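Limura Housing Trust
Progress report to the Barbier Fund, 05/05/2024

The grant supports shared dining rooms for older tenants in Witivstead. Seven buildings were approved under the agreement, and work is complete in three of them. The Trosel Street building remains on hold pending a revised fire safety inspection.
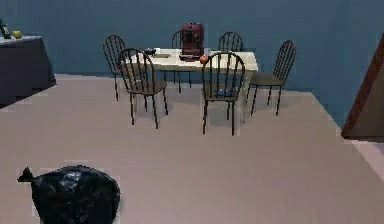

Meal attendance is recorded monthly by building staff. In the last period 94 tenants took part at least once, and 512 meals were served. Spending remains within the approved budget. The final report will be submitted in November.

Szymon Kwiatkowski
Program Manager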